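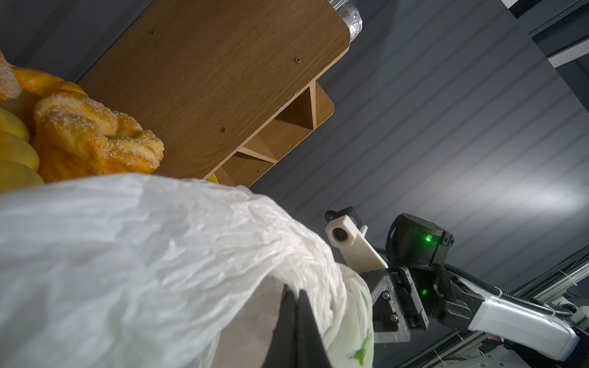 Dulluner wrote: I pack orders at the Grulside store, and I have to say the arms have been kinder to my wrists than I expected. I used to lift and fill bags all shift long, and by October last year I could hardly open a jar at home! Now I mostly check and restock.

tillside_9 wrote:
Glad for your wrists, truly, but what happened to the people who used to pack next to you? At our place there were 34 of us on the floor and they stopped replacing anyone who left. Management calls that "no layoffs" – well, fine, but the break room got awfully quiet.

Dulluner wrote:
That's fair, and I miss the chatter too. Two of ours moved over to deliveries and one of them hates it. I only meant the work itself is easier on the body.

Drumia wrote:
Different store, same setup more or less. We've got the two arms over the table, and I stand by for the awkward stuff. 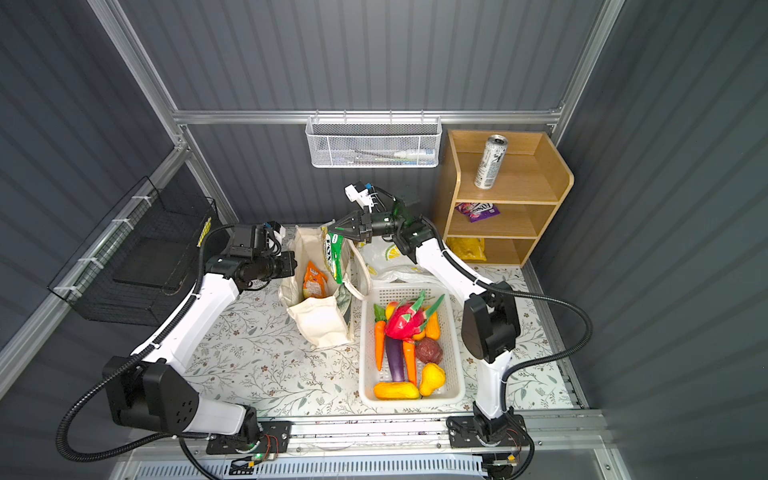 Packing table, tote bag and produce basket

My gripe is the pace. They want roughly 100 bags a shift out of each table, and when an arm dawdles over a bag it still goes down as my number. I like the machines well enough (I've even started talking to them), I just don't like being graded on them.

tillside_9 wrote:
See, that would drive me up the wall. Did you ask to have it counted separately?

Drumia wrote:
Asked in writing, 06/09/2022. Still waiting, but my shift lead is on my side, bless her, so I'll post here when I hear something.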